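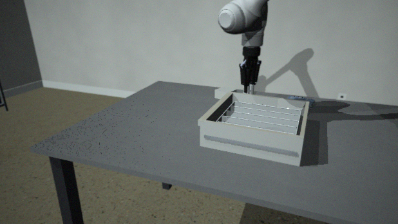

Slide 1. Simulated cell, wire rack inside the open box, gripper at the rear wall.

Title: Two grippers, one arm model, and a controller that would not sit still

Opening, keep under a minute. The project is Gelia. The work was done in simulation at the Zalasley lab between spring and October. The question was narrow: for getting items in and out of containers with thin internal structure, how much of the failure rate belongs to the gripper and how much to the controller behind it. We had been blaming the gripper.

Say early that nothing in this talk is hardware data. Every number comes from the simulator. Hardware is on the last slide as future work.

Slide 2. What was compared

Grippers: the Jamlow parallel unit with narrow fingertips, and the Limsakul linkage unit, which is wider at the knuckle and closes on an arc. Both were modeled from vendor geometry with simplified collision meshes. Finger friction was set to the same value on both, so read the results as geometry results.

Controllers: joint-space position control with a fixed gain set, and Cartesian impedance control with stiffness reduced along the approach axis. Same planner in front of both.

That makes four combinations. We ran 1000 trials on each, 4000 in total. Start pose and container yaw were randomized. Table height was not, and someone will ask about it. The answer is that we ran out of time.

Slide 3. Why containers

Flat tabletop picks did not separate the grippers at all. Both scored near the ceiling and the plots were useless. Walls, rods and dividers limit the approach angle and punish a wide knuckle. A rack of thin rods is also hard on the contact solver, and we had to cut the physics time step before the rods stopped passing through the fingers. If you repeat this work, check that first. Our first month of runs was thrown out over it.

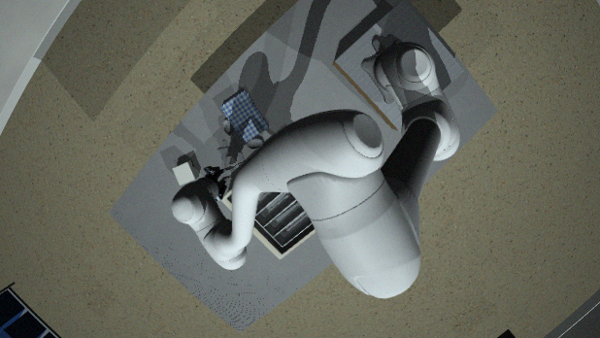
Reach is the other half of the problem. With two arms over one table, the elbow of one arm takes up space the planner would like to use for something else, and the set of usable wrist orientations shrinks fast near the body. We logged each planner rejection with the link pair responsible. Upper arm against torso was the most common pair, ahead of anything involving the gripper.

Cameras, briefly: the overhead view was good for debugging and poor as a policy input. The arms hide the middle of the table at the moment you need it. A lower view toward the far wall recovers the container rim but loses depth along the approach. We kept both and did not tune either one.

Slide 4. Results

Pause here and let them read the chart.

Changing the gripper under position control moved the success rate by 7 points in favor of Jamlow. Changing the controller with the Limsakul unit fixed moved it by 17. With impedance control on both, the gripper gap was inside the noise between seeds.

Most position-control failures were rim contacts - the fingertip touched the wall, the error built up, and the arm pushed the container until the trial timed out. Under impedance control the same contact usually slid off.

Slide 5. Limits

One friction value. Rigid fingers, no pads. Rigid containers. Stiffness was chosen by hand on a small set of poses and then frozen. Cable drag on the wrist was not modeled.

Slide 6. Next

Rerun with randomized table height. Add compliant pads to the Limsakul model. Move the rack task to the hardware cell at Zalasley, position control first so there is a baseline.

Backup slides: gain tables, rejection counts by link pair, time step sweep. Go to the time step sweep if the contact solver comes up in questions.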